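I do a doughnut table every November and glaze is the enemy! Give each ring its own little cardboard box with a sheet of greaseproof in the bottom (mine come from Dumell, up to 600 in a carton, so Shagufta and I split one). Stand the boxes on a tray with a decent rim and handle slots, and put them on the tray before you fill them. Keep a lined box or two spare, and let the icing set before anything moves – I give mine 19 minutes by the oven clock.

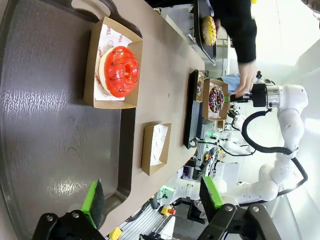
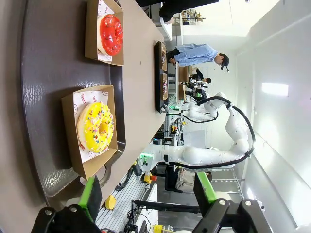 Red glaze, smiley paper

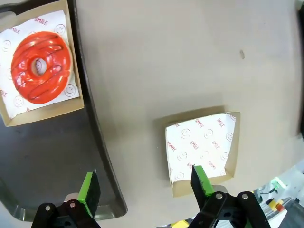
Can I box them up the night before?
Leave it until the morning if they're glazed, as the icing goes sticky under a lid. Plain ones will keep overnight in a tin.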